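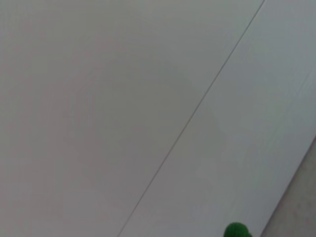 4.3 Setting the tabletop

Applies to the Plekau 100 folding worktable, all finishes. Complete section 4.2 (legs and crossbar) first. You will need the hex key from bag C and a soft cloth.

1. Stand the base on a level floor. Turn each foot until the base no longer rocks, then tighten the lock nuts by hand.

2. Lay the two top panels face down on a blanket or flattened carton. The hinge plates should point toward each other.

3. Slide the hinge pins in from the outer ends. Push until the collar sits against the plate.

NOTE: On tables made before January the pins have no collar. Push these in until the groove is just covered by the plate.

4. With a second person, turn the joined panels over and lower them onto the base. Hold the panels by their outer edges. Do not lift by the hinge.

CAUTION: Pinch hazard. Keep fingers clear of the joint between the panels whenever the top is being moved or folded.

5. Fit the four long bolts (bag C) through the brackets and turn each one three full turns. Do not tighten yet.

6. Run a fingertip across the joint in several places. If one panel sits higher than the other, turn the leveling screw under the higher panel counterclockwise, a quarter turn at a time, and check again.

7. Tighten the long bolts in diagonal order. Check the joint once more.

8. Wipe the surface with a dry cloth.

NOTE: A narrow gap between the panels is normal. It lets the top fold without rubbing. Do not fill it with caulk, wax or tape.

4.4 Load and care

Maximum load is 100 kg with both panels locked, spread evenly. With one panel folded down, do not go over 30 kg.

Clean with a damp cloth and mild dish soap. Scouring pads and solvent cleaners will dull the finish. Mop up spills near the joint right away and open the panels slightly so that the edges can dry.

Check the long bolts after 30 days of use and again whenever the table has been moved to another room.

CAUTION: Do not sit or stand on the table, locked or unlocked.

If the panels will not line up after two tries at step 6, go to section 7, "Leveling screw replacement." The screw set is part no. 782 and can be ordered from Gadusico Parts. Have the serial number ready. It is on the sticker inside the left rear leg.

Go on to section 5 to fit the optional drawer.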